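Buscar en el diario
Escriba su búsqueda... Buscar

15 de diciembre de 2022

Segundo día en la subestación de Eltgate. Hemos cambiado el transformador de medida que daba lecturas raras desde mayo y a las once ya teníamos tensión otra vez. El armario de comunicaciones sigue a medias: Ellisar mandó los módulos pero no los latiguillos, y sin latiguillos no hay nada que conectar.

He llamado dos veces al almacén. La primera me dijeron que el pedido estaba completo. La segunda, que faltaban 200 unidades y que salían mañana - ya veremos.
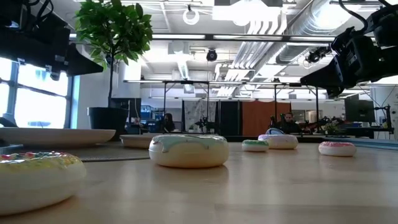 Pankaj Ahuja opina que no deberíamos esperar, que con los cables que sobraron en Istenness se puede cerrar al menos el anillo norte y dejar el sur para la semana que viene. Le he contestado que de acuerdo, siempre que se midan antes uno por uno. Los de Istenness estuvieron meses en una caseta con humedad y no me fío.

Por la tarde, papeles. El contrato con Yadav habla de 3.935 contadores y en mi lista hay 355 sin dirección asignada. Casi todos son de la zona vieja, donde cambiaron la numeración de las calles. He corregido unos cuantos y lo he dejado, me dolían los ojos.

Queda pendiente preguntar si la alarma de temperatura va al centro de control o solo al teléfono de guardia. En el plano pone una cosa y en la memoria otra.
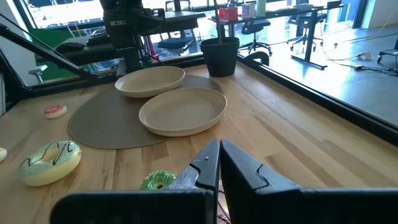 Dónut verde de juguete sobre la mesa de madera.

He cenado sopa y pan. Mañana salgo a las siete, con el medidor de fibra cargado y la llave de la caseta, que hoy se me olvidó y tuve que volver a por ella.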